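Home Tips Kitchen Workshop Living Room Storage Contact

Looking after an anime collection at home

April 12, 2024

A shelf of box sets, a few figures and a drawer of character goods need less care than people think, but a few habits save money. These are the ones we keep to at home in Domcombe.

Discs

Wipe discs from the centre hole out to the rim in straight lines, with a soft dry cloth. Don't go round in circles. If there is a sticky mark, use a cloth dampened with plain water and let the disc air dry on its edge. Kitchen roll scratches.

Cardboard slipcases bow when they are packed too tightly. Leave a finger's width at the end of each row. If a case has already bowed, lay it flat under a couple of heavy books for a week with the discs still inside, so that it keeps its shape.

Replacement cases are cheap. Measure the spine before ordering, as the thick ones that hold a whole series come in several widths. Ours are from Jirnex and the hinges have held.

Figures

Dust with a clean make-up brush, working from the top down. For greasy dust, which you get on any shelf near a kitchen, use lukewarm water with one drop of washing-up liquid and a cotton bud. Keep well away from printed eyes and faces.

Figures that lean have usually been warm. Take them off the stand and dip the bent leg in hot tap water for a minute. Straighten it gently, then hold it under the cold tap until it sets. Boiling water is too much and will dull the paint.

If you have to rub down a mould line, start with 1000 grit wet paper. Use 600 only on bare plastic.

Plush and small goods

Check the label first. Most small plush can be washed by hand in cool water, squeezed in a towel and left to dry on a rack. Take off any clips or chains beforehand so they don't rust on to the fabric. Cord loops can stay on.
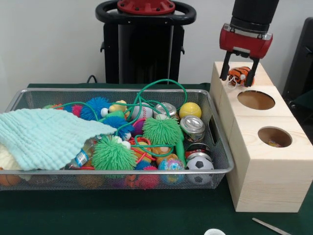

Small plush and a wire basket of odds and ends.

Open baskets are good for things that get handled, and air gets through the mesh. Put anything with a painted surface somewhere else, because it will rub. Rubber straps and soft vinyl should not touch each other in storage either. They go tacky and mark whatever is next to them. Greaseproof paper between layers is enough.

Posters and wall scrolls

Roll posters with the picture side out, loosely, inside a wide tube. Scrolls can be ironed from the back on the lowest setting through a pillowcase. Hang them on a wall that gets no afternoon sun. We moved ours in February and the old spot had already taken the red out of one corner.

Keeping a list

Write down what you own, with the volume numbers, and keep a copy on your phone. It stops you buying volume three twice. We use the Wurkuma notebook with the squared pages, one page per series, and cross things off in pencil when they are lent out.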